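The Sunday Pot and Other Ways We Feed Ourselves Through a Busy Week
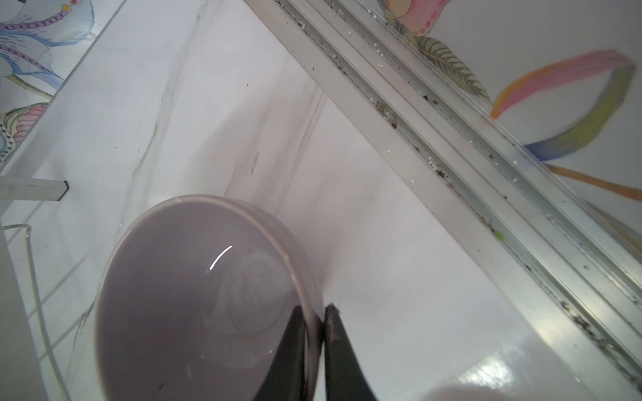

A lavender-gray bowl against white tile.

My grandmother kept her recipes in a tin that rattled, and the oldest card in it with a date says 1986, in her slanting blue pen, for a barley soup she made every winter I knew her. It feeds 5 if the five aren't very hungry, she wrote underneath, and I have thought of that line many, many times while standing in my own kitchen in Craddock at six in the evening with the refrigerator door open and no plan at all.

I came to planning late and grudgingly. For years I shopped the way some people garden, a little of this and a little of that and hope for rain, and by the end of the week there was always a limp bunch of celery and half a can of something covered in foil. Then last December I sat down with our grocery receipts and a cup of tea (a mistake -- it should have been something stronger) and found that we'd spent $123 in a single month on takeout we didn't even like very much.

So I started small. One big pot on Sunday, usually beans or a soup or a plain tomato sauce, and then three suppers that lean on it. The beans go into bowls with rice the first night, get mashed into quesadillas the next, and whatever's left is thinned out with broth and a handful of greens. My children caught on by the second week, of course, but they ate it, and the younger one has even asked for the mashed ones in her lunch thermos!

The rest of the week I leave alone. I used to fill in every square on the calendar, breakfasts too, and it made me feel like I was running a hospital. Now there are two nights with nothing written on them, and those are for eggs, or toast, or an invitation we didn't see coming.

The neighbors do it differently, and I love hearing about it. A woman over in Dolora told me she cooks nothing ahead but chops everything, onions and carrots and peppers all lined up in jars, and she swears it saves her whole evening. A retired couple on the Nitness road keep a list taped inside the pantry door of 54 suppers they both like, and they simply close their eyes and point. They did admit that they point again if it lands on liver.

If you want to try the barley soup, it's hardly a recipe. Soften an onion, two carrots, and a rib of celery in butter, taking your time. Add a cup of pearl barley and eight cups of broth, a bay leaf, and a good pinch of salt, and let it go at a low bubble until the barley is plump and tender. She finished hers with dill and a spoonful of sour cream. It thickens overnight, so have a little extra broth on hand when you warm it up for lunch.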